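About Us: How We Plan and Buy Equipment

Trolmont Technical School trains adults for work with automated equipment. The Automation Department has been part of the school for nine years and currently serves 83 enrolled students. This page explains how the department decides what to buy, and is intended for applicants, partner employers and suppliers.

Each piece of equipment begins as a written request from the teaching staff. The request names the course it will serve, the hours of use expected in a term, and the floor space it will take up.

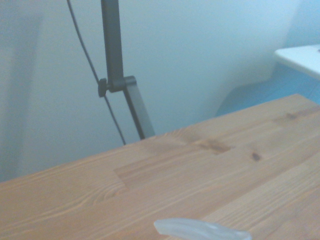 By the Office of Equipment Planning, Trolmont Technical School
Page last reviewed Apr 17, 2024

Requests are collected until October and ranked before the budget is drafted. Of the money set aside for automation, 46 percent goes to new arms and grippers. A further 40 percent covers mounts, cables, safety equipment, spare parts and service. The balance is held for repairs during the year.

The department keeps its work areas simple. An arm is placed at an ordinary table, and students practice with household goods before they handle

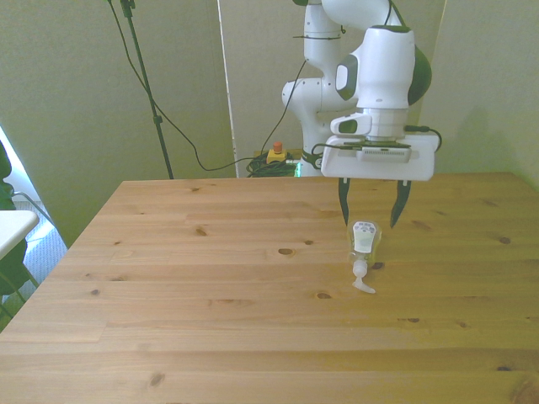
parts supplied by employers. This keeps the cost of each station low and allows the school to replace practice items without a purchase order. Stands and camera mounts are bought separately from the arms, so that they can stay in service when an arm is retired.

Quotations are requested from at least two suppliers. Devside and Henao are both approved for arms and accessories, and Brasstead holds the current contract for benches and stands. Suppliers are asked to list delivery, installation and staff training as separate lines. Quotations that give only a single total are returned.
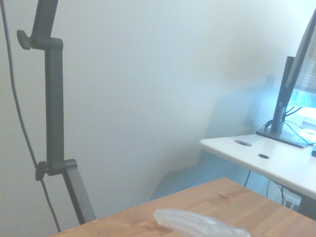
Jointed stand arm beside a wooden worktop, with a monitor on the desk behind

Before a purchase is approved, the requesting instructor submits a short trial report. It sets out the objects used, the tasks attempted and any changes needed to the gripper or the table. Reports are kept with the quotation for the life of the equipment.
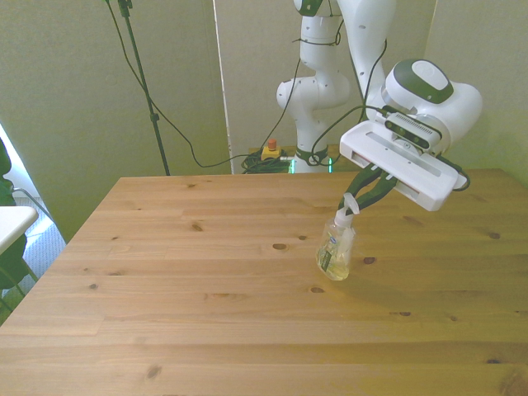 Robotic arm holding a soap dispenser by its pump head

Employers who wish to donate equipment should write to the Office of Equipment Planning before arranging shipment. Donated items follow the same review as purchased ones, including the estimate of yearly service costs.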